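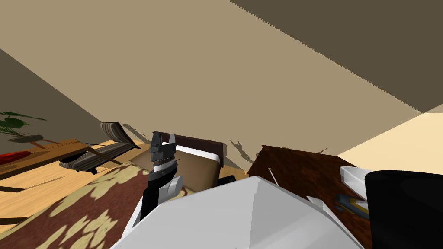

September, 6:40 a.m.

Meter reading before any water was used in the house: 3,714. The reading on the last Sullgate bill was 3,605. The register counts in hundreds of gallons, so the difference is 10,900 gallons for a period in which the household normally uses slightly under 3,000. The bill for the current period has not been issued yet. I would like to have the cause before it is.

The low-flow indicator on the meter (small triangle, left of the number wheels) was turning when I lifted the lid. Slow, steady, no pauses. All taps closed, washing machine off, dishwasher off, ice maker off at its own valve since last night. So water is leaving the system continuously and the fault is on our side of the meter. I had half hoped for a misread on their end. The wheels agree with the remote reader to the last digit, which rules that out.

7:15 a.m.

First isolation test. Closed the main shutoff inside the house, waited, went back out to the meter. Indicator still turning. Either the shutoff does not seal or the loss is in the buried line between the meter and the house. Opened the lowest tap in the utility room to check: a short run, then a drip, then nothing. The shutoff seals. Therefore the service line, or something teed off it before the shutoff.

The only thing I know of that tees off before the shutoff is the irrigation branch. It has its own valve box next to the side path, with a backflow preventer that was replaced the year before last. The previous owner's sketch shows the branch leaving the service line at a right angle under the path. I have found other errors in that sketch (the gas line, for one, is drawn on the wrong side of the driveway), so I am treating it as a hint.

8:30 a.m.

Called the Sullgate water office. They confirmed that a leak adjustment is possible on one bill per account, on condition that the repair is documented with an invoice or with parts receipts plus a statement. Forms go through the Mendevance portal. The portal would not accept my account number with the leading zero and would not find the account without it. It did accept the number copied from the PDF of an old bill, apparently because of a trailing space. Noted here so that I do not spend another half hour on it next time.

Also asked whether they would send someone to listen along the line. They will, for a fee, but only on the utility side. The customer side is a plumber's job.

9:50 a.m.

Second isolation test. Opened the irrigation valve box. It was half full of silt and I had to dig out the handle with a trowel. Silt damp, no standing water. Closed the branch valve a quarter turn at a time since it has not been moved in a long while and I did not want to break the stem. It closed with some resistance. Back to the meter.

Indicator stopped.

Waited through a cup of coffee and looked again. Still stopped, and the sweep hand had not moved from where I had marked it with a grease pencil. Opened the branch valve: indicator turning again within a few seconds. Closed it: stopped. Repeated once more to be sure. The loss is downstream of the irrigation valve and the service line itself is sound. Considerably better than what I was pricing at breakfast.

11:20 a.m.

The irrigation side has 2 zones, front bed and back fence. The controller was set to off in both, so a leak under constant pressure should be between the branch valve and the zone valves, or else a zone valve is not closing. A zone valve that passes water would show at the lowest head of its zone. Checked front bed: lowest head dry, soil around it dry and cracked. Checked back fence: lowest head dry on top, but the ground beside it was soft, and the grass in a strip leading away toward the fence is plainly greener than the rest. I had noticed the green strip in the summer and credited it to the compost.

Pushed a long screwdriver into the soil along the strip. It went in to the handle without effort at the fence end. Near the path it stopped at the usual depth.

12:45 p.m.

Dug at the fence end. The back fence zone valve is a Kullton, the older style with the screw-down bonnet. With the branch valve open and the controller off, I could hear it passing water. Closed the branch, took out the bonnet screws, lifted the diaphragm. There was a small piece of grit on the seat and a matching cut in the rubber. The head was not showing the flow because the lateral pipe has separated at a glued elbow a short distance past the valve. The water was going straight into the ground at the joint and draining downhill under the fence.

Two faults then, and neither would have done this alone. With a tight diaphragm, the open joint loses water only while the zone runs. With a sound joint, the bad diaphragm would have given me a weeping head, and I would have caught it in a week.

2:30 p.m.

Parts. The hardware store does not carry the Kullton diaphragm and offered me a whole valve of another make with different port spacing. Pasaribu Irrigation Supply, on the county road, had the diaphragm kit in a drawer and sold me the elbow, a coupling and a fresh can of primer as well. The primer at home had turned to jelly. The man at the counter advised flushing the line before refitting the bonnet, as new diaphragms get cut by the same sand that killed the old ones. Kept the receipt and photographed it in the parking lot, because thermal paper fades and the office wants it legible.

4:50 p.m.

Cut out the elbow. The old joint had glue on only half of its circumference and no sign of primer. Dry-fitted the new one, marked the alignment, primed, glued, held it. Flushed the valve body with the branch valve cracked open until it ran clear. Fitted the diaphragm, tightened the screws crosswise. I am leaving the branch closed overnight so the glue can cure, and the trench open so I can see the joint under pressure tomorrow. Covered it with the old plywood sheet on account of the neighbor's dog.

8:10 p.m.

Meter indicator at rest with the branch closed. Typed the repair statement for Mendevance and saved it as a draft. I will not submit it before the pressure test.

To do: pressure test in the morning, backfill, read the meter before bed and again on waking for a few days. Clean out the front bed valve box while the trowel is out. Correct the sketch.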